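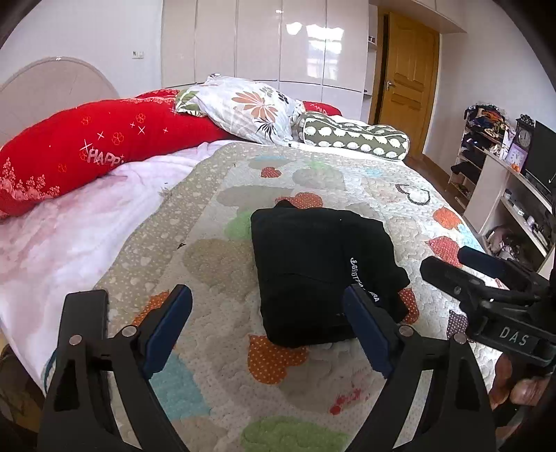 Figure 1. View from a hand-held gripper in a bedroom. A folded black garment lies on a patchwork coverlet; a second gripper comes in from the right.

Handout 8: Learning to handle cloth from hand-held gripper recordings

These notes go with the second half of the lecture. Read them before the lab, and bring a copy of the worksheet from Handout 7.

Background

In the first half we looked at teleoperation, where a person drives a real arm and the arm's movements are stored. It gives clean data but it is slow, and the arm has to stay where it is bolted down. The Cernine method leaves the arm out. A person carries the grippers and does the task by hand, and a camera on the gripper records what the fingers are near. A policy is then trained on the recordings and run on an arm fitted with the same fingers.

The set used in this course is the Dresteo set. It has 796 recordings of cloth tasks made in ordinary homes. Each one is split into short pieces, and each piece is paired with the gripper's path and the opening of its fingers.

What the policy is given

The input is the camera view and the current finger opening. The output is a short run of future gripper poses, given relative to the present pose. We use relative poses so that the policy does not depend on where the recording was started.

In Figure 1 both finger pads of the near gripper are in view, and the right pad overlaps the lower part of the garment. The finger opening can be read from a view like this, and we use it to check the stored value. If the two disagree by more than 2 mm, the piece is dropped.

Finding the cloth

Older methods began by separating the garment from its background by colour. Black on a light table is easy. On the coverlet in Figure 1 the hearts and patches have strong edges of their own, and the white lettering on the garment adds edges inside it. The Böttcher baseline, which looks for the outline first, often picks a printed shape as a corner of the cloth. The learned policy has no outline step.

Result

Both methods were tested on plain and patterned covers. On plain covers there was little between them. On patterned covers the baseline lost most of its successful grasps and the learned policy lost few. The tests used only 2 garments, so treat this as a first result.

For the lab

Load the Caltetti viewer and open the practice folder. Mark the piece where the fingers first close on cloth, then compare your mark with the stored finger opening. Write down any piece where a pad hides the point of contact. We will use your list when we come to occlusion in Handout 9.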